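Unit 4 handout: Collecting demonstrations for wiping and dusting tasks

Course: Practical Robot Teaching
Instructor: Melquiades Pacheco
Posted Aug 28, 2025

Read this before your first booked session in the Umeck lab. It covers the shelf dusting task, the two ways we give demonstrations, and what to write down.

The task is to dust a small two-tier shelf with a soft duster and clear the coloured paper scraps from the boards. The scraps are our dirt. They show up well against pale wood and they are cheap to replace.

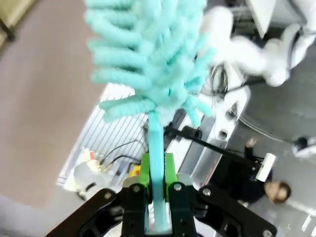
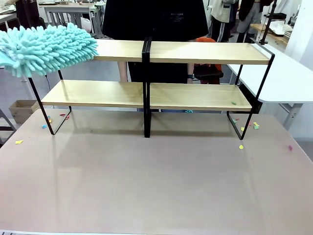 Shelf dusting with the turquoise duster, wrist view first, then the fixed view.

1. Two ways to demonstrate

Showing by hand (kinesthetic teaching). You put the arm in free-drive mode, take hold of it near the wrist and move it through the job yourself. The controller records joint positions as you go. It's quick to learn and you feel contact with the shelf directly. The drawback is that your hands and sleeves end up in the camera views, and a policy that learns from those views may come to expect them.

Remote control (teleoperation). You move a leader device and the arm follows. Your body stays out of the way, so the recorded views are closer to what the robot will have when it runs alone. You lose most of the feel. Expect your first attempts to be slow and a bit jerky. Go through the Tahiri practice exercises before you record anything you plan to keep.

For this unit, use hand guiding to work out your path and remote control for the recordings you submit.

2. What each view is good for

The wrist view moves with the gripper. It shows how the handle sits between the fingers and where the duster head is pointing. It is poor for judging where you are in the room, and the background swings and tilts whenever the wrist turns. A soft head can also fill a large part of the view, so the policy may not see the surface it is wiping.

The fixed view stays put. Use it to check which scraps have moved and whether the whole board has been covered. It tells you little about the grip.

Keep both. If one stream drops out partway through a recording, mark the episode as bad and do it again.

3. Setting up

- Put the shelf on its tape marks and check that it doesn't rock.
- Scatter the scraps by hand. Don't arrange them in rows. Change the layout for each episode.
- Place the duster in the gripper with the handle straight. Close the gripper and give the handle a light tug.
- Move anything you don't need off the table.
- Tell the people near you that the arm is about to move.

4. Recording an episode

a) Start the recording in Brivton and wait for both streams to show as live.
b) Bring the duster in from the left end of the top board.
c) Sweep along the board in one steady pass. Let the strands do the work. Pressing harder bends the handle and shifts the shelf.
d) Lift clear at the end of the board, go back and repeat if scraps remain.
e) Do the lower board. Come in from the front and watch the centre posts, which are the usual place for strands to catch.
f) Return to the start pose and stop the recording.

Each episode should come in under 50 seconds. Pauses of more than a second or two get learned as part of the task, so if you lose your place, stop and start over.

5. Which episodes to keep

A scrap that falls from the shelf to the table counts as cleared. A scrap that only slides along the board does not. Keep episodes where you missed once and went back for it, provided the recovery was smooth. Last February's group threw all of these out, and their policy had no idea what to do after a missed pass. They submitted 371 episodes and it still stopped dead at the first leftover scrap.

Discard an episode if the duster slipped in the grip, the shelf moved off its marks, or someone touched the shelf during the run.

6. Your log

Write one line per episode: episode number, operator initials, method (H for hand, R for remote), keep or discard, and a short note. "Caught on post, second pass ok" is enough. Leave the note blank if nothing happened.

Each pair submits 21 kept episodes. The class total, added to the earlier sets, should give us nearly 3000 for training in Unit 6.

7. To think about before the next class

- How would you change the sweep if the duster were stiff?
- The strands never hang the same way twice. Does that help or hurt the training set?
- Suppose the wrist view were removed. Which steps in section 4 would suffer most?

Logs go in the Asine folder under your pair number. Bookings close at noon the day before each session.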